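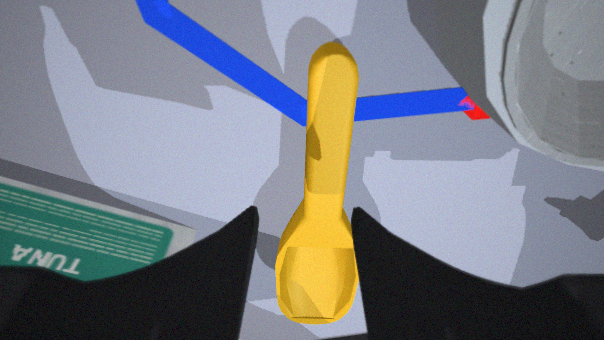 Teaching the scoop task by hand or by remote in the simulator — which one do you start people on?

Reading time: 7 min

mosoti_bench wrote:

Hello all, and apologies in advance for the length, I never learned to write a short post. I run the evening robotics group at our community college, and for the last stretch we've been doing everything in simulation because we have one real arm and a lot more people than that. The task we settled on is picking up a yellow scoop off a gray tabletop, with some clutter lying around it: a tuna box, a blue strip, a big gray container. The policy is supposed to get the two fingers down on either side of the scoop and close on it without shoving it across the table.

We've been recording demonstrations two ways. Half the group drives the simulated arm with a game controller, and the other half uses a small leader arm on the desk, where you move the little one with your hand and the one on screen copies it. I had assumed the leader arm people would run away with it. They haven't! Their demos are quicker, sure, but when I train on them the policy comes in crooked and one finger touches the bowl well before the other one does. The controller demos are slow and a bit robotic (sorry) and the policy trained on them is, so far, the better of the two.

We have 500 demos of each. Same network, same number of training steps. Before I tell a roomful of people to put down the nice toy and pick up the game controller, I'd love to hear what the rest of you do.

ninum_fan wrote:

Welcome, and never apologize for length here, some of us have been waiting all day for something to read. My first question is always the boring one. Where are your people looking when they drive? If they're watching a wide view of the whole table from the side, they can see things the policy can't, and they'll steer by them without knowing it. Then the policy is handed the gripper view and asked to copy a decision it has no way of making.

Second boring question: are they closing from the same place every time? That scoop gives you two very different things to grab. There's the handle, which is long with nearly parallel sides, and there's the bowl, which has all those angled faces on the outside. If half your drivers go for the bowl and half for the handle you will get a policy that goes for the neck, and the neck is the worst of both.

mosoti_bench wrote:

Oh dear. They're watching the wide view. All of them, both groups. As for the grasp, I told everyone "pick up the scoop" and left it there, and I can already feel the replies coming.

In the starting layout from my first post the bowl is already down between the fingers, with the right one right up beside it and a gap on the left. That's the pose I keep staring at. A person would slide over a touch to even things up and then close. The leader arm policy just closes.

Emmanuel Mfinanga wrote:

I would gently disagree with the idea that it has to be evened up first. With a parallel gripper, if one finger is already near the object, closing will push the object toward the middle, and on a smooth table that is often perfectly fine. I have watched students spend ages centering a gripper over a spoon that would have centered itself. What matters is whether your simulator handles the sliding properly. If your friction is set too high, the scoop will tip or spin when it ought to slide, and then you'll blame the demonstrations for a physics setting.

So before you record anything else, please take one demo and replay it with the friction turned down. It costs you an evening at most. When I taught this back in September I had a whole class convinced they were bad drivers, and they were lovely drivers, every one of them. The table was sticky.

ninum_fan wrote:

Emmanuel, I love you, but no. Letting the object center itself works for a spoon. It works less well for something with a wide bowl and facets on the outside, where the finger meets a slanted face and the whole thing wants to rotate. I've had a measuring cup turn a quarter of the way around on me doing exactly that. And even if it works, you're teaching the policy that contact before centering is normal, and the day you move to the real arm you get to find out what your real table thinks of that.

Emmanuel Mfinanga wrote:

A fair point about the facets, and I'll give you the measuring cup. I still say check the friction first! It is one number in a file, and recording new demos is a week of people's evenings.

tider_joan wrote:

Can I stick up for the leader arm for a moment? I teach with one, and I find the trouble is nearly always speed. It feels so natural in the hand that people move the way they'd move at home in the kitchen, all in one sweep, with the correction happening in the last little bit before they close. That correction might only last a few samples in your recording, so the network hardly sees it. The controller folks are forced to nudge, nudge, nudge, and every nudge is a sample of "I was off to one side, so I moved over." They're giving you more of the part that matters, purely out of clumsiness.

What I do is ask my leader arm people to pause twice. Once above the object, and once when the fingers are down on either side of it but still open. I have them say "over" and "around" out loud, which they all find embarrassing for one session and then can't stop doing. After that the demos from the two setups look much more alike, and the leader arm ones are a good deal more pleasant to make. My older students in particular find the controller very hard on the thumbs.

Please don't take the nice toy away from them just yet.

zasa_k wrote:

+1 to the pauses, with a warning. If you pause too long, the policy learns to pause, and sometimes it learns to pause forever. We had one that went down around the object and simply stayed there, very politely, until the time ran out. Trim the still stretches when you process the data, or at least cap them. I keep two samples from any stretch where nothing moves and throw away the rest.

Also, what are you doing for lighting? The table in your picture has quite hard-edged light and dark patches on it, and there's a little dark shadow right at the side of the bowl near the left finger. If that pattern is the same in every demo, your policy may be using it as a landmark, and it'll do beautifully until you move the light.

mosoti_bench wrote:

The lighting is the same in every single one, yes. I thought the patches looked rather handsome, and it never crossed my mind to change them. Is that worth varying while recording, or can I do it afterward?

zasa_k wrote:

Afterward, if your simulator can replay the arm and object states and render them again. Record once, then render each demo under a handful of different lights. Same with the background things. Move the box, swap the color of the strip, take the container out now and then, as long as nothing ends up where the arm actually travels. You'd go from your 500 to 2000 by rendering each one four ways, and no one's thumbs are involved.

ninum_fan wrote:

Careful there, though. Rendering it four ways gets you 2000 sets of pictures and still only 500 sets of motions. It'll help with the lighting and do nothing for the crooked approach. I've seen people get very cheerful about the bigger number and then wonder why the arm has the same bad habit in four different moods.

zasa_k wrote:

Agreed, and I should have said so. It's a fix for a different problem.

tider_joan wrote:

If you do end up recording more, could I suggest starting some of them badly on purpose? Put the gripper off to one side, or turned a little, and have the driver fix it before closing. I ask for 7 of those from each person, and I ask for them at the end of the session when everyone has warmed up. They're the most useful ones I get. People quite enjoy them, too — it feels like a puzzle, where the ordinary ones start to feel like stacking shelves.

Emmanuel Mfinanga wrote:

I like this very much, and it's the thing that might bring ninum_fan and me back to speaking terms. If the recovery demos are in there, then my "let it slide" policy has somewhere to go when it doesn't slide.

mosoti_bench wrote:

You are all very kind, thank you. I tried the cheap one first. Friction was left at whatever the default was, and it was high, so Emmanuel gets his point. With it turned down, the replayed leader arm demos no longer tip the scoop, but the policy trained on them still comes in crooked, so ninum_fan gets one as well.

Plan for the next session, and please shout if it's silly. Everyone drives from the gripper view only, with the wide view switched off. Everyone grasps the handle and leaves the bowl alone. Leader arm people say "over" and "around." Recovery demos at the end, as tider_joan describes. I'll trim the still parts and do the lighting afterward.

ninum_fan wrote:

Not silly at all. Only thing I'd shout about is switching the wide view off completely on the first night. Driving by gripper view alone is miserable until you get used to it, and you'll have people quitting. Let them have the wide view for practice and take it away when you press record.

And if you're going for the handle, make sure your start poses leave enough room to get there. From the one you posted, the fingers would have to back off and come in again further up, and a driver in a hurry is going to drag the bowl along with them.

mosoti_bench wrote:

Good catch, I'll start them higher up. I have some of the group coming in early to help me reset the layouts, so I'll ask them to try it before everybody else arrives. Will post the numbers from both setups in this thread once they've trained.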